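Karkum round tablecloth, brown with white dots

Home > Kitchen and dining > Table linen > Round cloths

Karkum Round Tablecloth
Colour: dark brown, small white polka dots
Sizes: 160 cm, 180 cm, 200 cm
Weight: 202 g per square metre
Fabric: cotton face, wipeable coating
Care: cold machine wash, line dry, no tumble dryer
Price: $49.00 (200 cm size)
Availability: in stock, ships from our Rutherford warehouse

Our take

Most of what gets written about tablecloths is rubbish. The maker's card for this one says it will "transform your dining experience". It's a tablecloth. It covers the table, it catches the soy sauce, and you wash it when it gets grubby. We stock it because it does those things fairly well for the money, and we've sent back plenty that didn't.

Dark brown isn't a fashionable colour at the moment and the supplier keeps trying to talk us into the oatmeal version. We tried the oatmeal version. One pot of tea and it was finished. The brown hides tea, gravy and most sauces, though it's poor at hiding flour and rice, so bakers may want to look at the Hirkero check instead. The dots are small and printed, and they break up the look of crumbs a bit between wipes.

What the maker claims, and what we think of it

"Stain-proof." No coated cloth is stain-proof. Turmeric left overnight will mark the white dots on this one. Wipe it up the same evening and you should be fine.

"Heat resistant." Up to a point, and the card doesn't say what point. We wouldn't put a hot pan straight on it. Use a trivet. A warm plate or a mug is all right.

"Wrinkle-free." Out of the packet it has fold lines you could rule a page with. They drop out after a few days on the table. If you can't wait, iron the back on low with a tea towel in between.

"Non-slip backing." Wrong, and we've asked for it to be taken off the card. The back is plain. On a glass or polished table it'll slide if you lean on it, and you'll want a felt underlay.

Size guide

Measure straight across the top of your table through the middle, then add twice the drop you want. A 120 cm table with the 160 cm cloth gives a 20 cm drop all round, enough to look finished without ending up in people's laps. The 200 cm cloth on the same table hangs 40 cm, too much for chairs with arms.

We measured stock from the last two deliveries. The 160 and 180 were true to size. The 200 came in 2 cm short across the middle. The maker says that's within tolerance. We say buy it knowing that.

On the table

A round table in the middle of a kitchen gets used for everything, so a cloth has to look decent with ordinary things sitting on it. Ours gets judged with chopsticks and a cup, a pile of mail, somebody's lunch. Against cream cupboards and pale floor tiles the brown looks warm. In a dark room with timber furniture it can look heavy, and we'd steer you to something lighter.
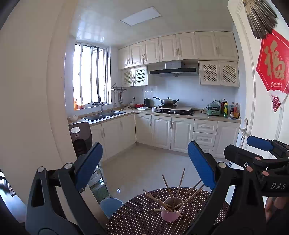 Does a pale pink cup go with a dark brown cloth, or should I stick with white?
Pink is fine on this brown, as long as it's a soft pink with no orange in it. White looks sharper because it picks up the dots, but it also shows every chip and tea ring, so we'd buy whichever cup you like using.

Can I cut it down to fit a smaller table?
You can, but the hem won't survive it. The raw edge frays slowly and the coating starts to lift after a few washes. Bind it with bias tape if you go ahead. Cut cloths can't be returned.

How long does it last?
We've had one on the lunchroom table at Rutherford since July and the coating has dulled where the plates go. Still wipes clean. We'd expect a couple of years of daily use and wouldn't believe anybody who promised ten.

Customer comment

"I bought it expecting to be annoyed and I'm only mildly annoyed. The fold lines took a week to go, never mind a few days. The colour is darker than it was on my screen. It has had beetroot on it and come up clean, so I'll give it that." Kirsty Strachan, 180 cm size

Goes with

Illar felt underlay, round, cut to order. Dull but useful, and it stops the sliding.
Hirkero check cloth, round, cream and grey. Better for flour, worse for curry.
Hirkero cloth weights, set of four. Only worth having if you eat outside.

Shipping and returns

Folded flat in a paper sleeve. The 160 cm size weighs 490 g packed and goes at the letterbox rate; the bigger sizes go as a parcel. Returns are accepted within 30 days if the cloth hasn't been washed or cut. Fold lines are not a fault. A misprinted patch or a crooked hem is, and we'll pay the postage back on those.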